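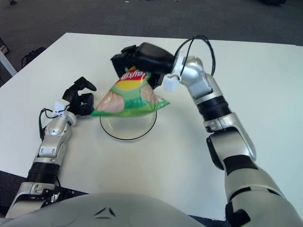 Does a seller have to leave anything behind after closing? We are under contract on a two-bedroom condo in Pretbridge and close in 11 days. The listing said "some furnishings negotiable" and we asked verbally for three things: the window blinds, the washer, and a white rectangular table in the room with the gray carpet. The listing agent told our agent that was fine. I read through the contract last night and none of it is written down anywhere. The inclusions line is blank. Is a verbal yes good enough, or do I need to push for something in writing this late? I don't want to upset the seller over a table, but the washer would cost us real money to replace.

Also, our lender already has the signed contract. Would a change hold up the loan?

Posted by Caroline Kimaro

---

**Anselmo Quispe**

Get it in writing. A verbal yes between agents is hard to enforce, and most purchase contracts have a paragraph saying the written agreement is the whole agreement. If the seller's movers take the washer, you will have very little to stand on.

Your agent can write a one-page addendum. It should list each item, say which room it is in, and state that it transfers at no added value and without warranty. Both sides sign. I sold homes for 14 years and did these all the time, sometimes the day before closing.

Blinds are often treated as fixtures if they are attached, but that depends on your state and your contract form, so list them anyway. A freestanding table is personal property and goes with the seller unless the paper says otherwise. Washers vary - some forms include them by default and some don't.

On the loan, call your loan officer before you sign anything. Some lenders don't want personal property in the sales contract at all. In that case the usual fix is a separate bill of sale. Ask which one they prefer.

**Mwajuma Mrema**

Same thing happened to us in Fircombe. They said the fridge was staying and it didn't. We got there at 4 in the afternoon with groceries in the car and there was just a water line sticking out of the wall. Never got a dime. Write it down.

**Lleucu Gethin**

Agree with the first reply. I would add two things.

Take photos of the washer at your next visit, including the model number, and put that number in the addendum. I have heard of sellers swapping in an older unit. Then do your final walk-through after the seller has moved out, as close to closing as you can get it. If something on the list is missing, tell your agent before you sign, while the money is still in escrow.

I wouldn't worry about upsetting anyone. If they already said yes, signing takes them five minutes.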